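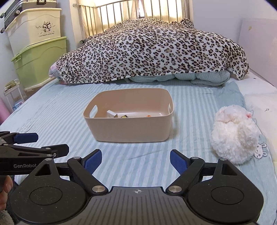
*A bed before making: striped fitted sheet, leopard-print blanket still in a heap.*

# Hillar Bedrooms

Hillar is a collection of notes and photos about ordinary bedrooms and the work of putting them in order: making beds, folding blankets, stacking storage boxes, finding a place for pillows and soft toys. It covers 192 rooms and 3089 photos. The bedding labels were last checked on 31st July.

The rooms are lived in. We asked people to leave the bed as it was when they got up, and to leave boxes and suitcases where they normally stand.

## Contents

- `rooms/` -- one folder per room, numbered, with photos and a short text note
- `bedding.csv` -- one row per piece of bedding
- `storage.csv` -- boxes, suitcases, racks and shelves
- `folds.md` -- the folding methods used, with the names we settled on
- `CHANGES.md`

The text note in each room folder is written by whoever made the bed. Some are two lines, some run to a page. We fixed spelling and left the rest alone.

## How bedding is labeled

Each piece gets a type, a main color, a pattern and a state.

**Type** is one of `fitted_sheet`, `flat_sheet`, `quilt`, `blanket`, `pillow`, `cushion`, `pillow_or_cushion`. Use the last one when only part of the item shows. The pink and white floral piece tucked under the leopard print in the opening photo is labeled that way.

**Color** is the background color, so the leopard blanket is `cream` even though the black rosettes are what people notice first. The fitted sheet is `light_blue`, and its stripes go in the pattern column.

**State** is `flat`, `folded`, `heaped` or `rumpled`. Heaped means piled up so the shape of the item is lost. Rumpled means wrinkled but still more or less spread out. When one piece covers most of another, label what shows. The pale blue quilt under the leopard blanket is `rumpled` on the strength of the part that sticks out.

Plush toys are not bedding. They go in the room note under "on the bed," with a color and a rough shape. The white one here is entered as "round, fluffy."

## Storage labels

Boxes in a stack are listed from the top down. In this room that gives a silver hard-shell suitcase on its side, then a cream plastic box, then a lime-green one with the same wavy front. Printed text is copied as it reads: the cream box says "Live happily every day."

Don't guess at contents. If a rack holds things you can't make out, enter `indistinct` and move on. The same goes for anything at the side of a photo that could be one of two things -- enter both with a slash.

## Order of work

Most of the rooms follow the same order:

1. Pillows and toys off the bed and onto a chair or a clean box lid.
2. Blankets off, largest first.
3. Quilt off, then smooth the fitted sheet and check the corners.
4. Quilt back on, squared to the headboard.
5. Blankets folded in thirds and laid across the foot.
6. Pillows, then toys.

Beds with a wall or panel along one side are done from the open side. Pull the quilt toward you last, or the far edge bunches up. Thick blankets are easier to fold on the floor if there is room for it, and 14 of the room notes describe doing it in a hallway.

## Known problems

- `blanket` and `quilt` were mixed up in the early rooms. Most are fixed. If you find one, send the room number.
- Bright curtains throw off the color of headboards and rails. Gold, brass and tan were merged into `gold_toned`.
- The `cushion` rows from the Cullton rooms have no pattern column. It will be filled in by November.
- Fold names differ from those in Lekota, our older list of linen terms. A table matching the two is at the end of `folds.md`.

## Use

Hillar is kept by the Divar home notes project. It may be copied and changed for any purpose as long as the project is named. Please keep the room numbers as they are -- 1322 rows in `bedding.csv` point to them, and renumbering breaks the links to the notes.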